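Re: [bushwalk-chat] Boots for the Priter track

On 10/24/26 a list member wrote:
> Has anyone done the Priter track in trail runners? My old leather
> boots weigh a tonne and I'm sick of lugging them about. Also, is the
> tank at Zabala hut reliable in February or do I need to carry water in?

G'day all,

I've done Priter twice in runners and once in boots, and I'd take the runners again in a heartbeat (well, except for the creek section, which is all greasy rock and I went over on my bum!). Mine are Gruvitz ones, 185 bucks on special, and the tread's still decent after a fair few weekends.
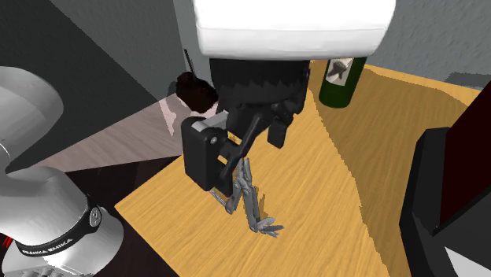 Socks matter more than the shoe, I reckon. I wear 2 thin pairs and tape my heels at brekkie, before there's any hint of a hot spot. Gaiters too, or you'll be picking grass seeds out till Chrissie.

As for the tank, I wouldn't count on it in Feb. Last summer it was down to a brown trickle and full of wrigglers, so I carried four litres up from the Ilero car park and was glad of every drop. The climb's a grind, mind you, and there's no shade on that last pinch.

Does anyone know if the bottom gate's still locked? It adds a good hour if it is.

Cheers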